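This website uses cookies to remember your settings. Accept | Manage

Robot Learning, Handout 3: Learning to grasp from hand-held gripper demonstrations

In the last lecture we spoke about teleoperation, where a person moves the robot from a distance. Today we look at another method. The person holds a gripper in the hand and does the task directly, and a camera on the tool records what the fingers do. The lab exercise on Tuesday uses this method with small bottles, so please read the handout before you come.

We call one recording from start to stop an episode. The set for this course is named Mullska and has 158 episodes. You will train on 96 of them and keep 49 for testing. The remaining ones are for practice with the labeling tool, Tindance.
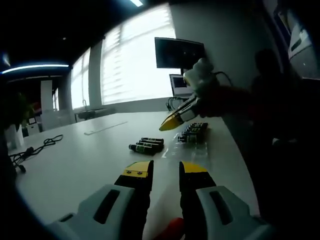
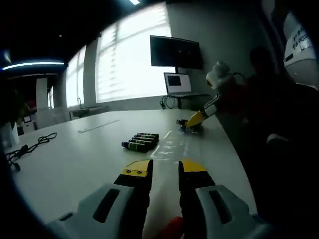
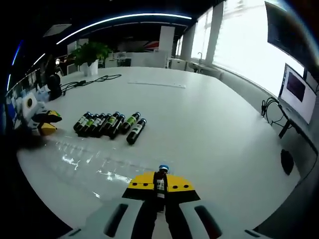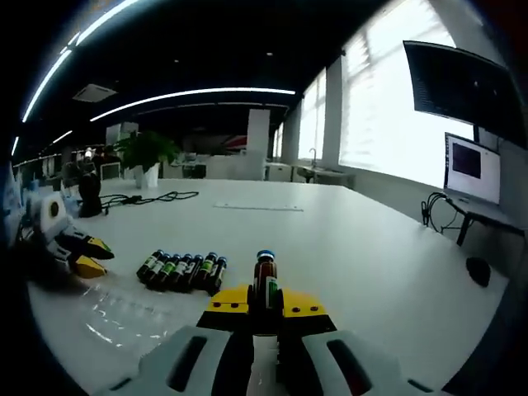 Bottle task, views from the hand-held tool.

The first question is what the policy should predict. We let it predict the motion of the gripper relative to its present position, together with the opening of the fingers. With this choice the table can stand in a different place and the numbers keep their meaning. If you predict positions in the room, you must calibrate again each time somebody moves the table.

The second question is contact between neighbors. When bottles lie close together, a finger needs space to enter, and a small error pushes the whole row. Please mark three moments in every practice episode:

1. the fingers begin to close
2. the bottle leaves the table
3. the fingers open again

Moment 2 is the difficult one — the fingers can hide the bottom of the bottle. When you are not certain, write "unclear" and do not guess the time.

Be careful with the split also. Episodes from one session look very similar, so a session must stay complete on one side. Last year two groups mixed them and their test results were much too good.

For the report, give the success rate for each start arrangement separately, and describe at least one failure in your own words. Half a page is enough.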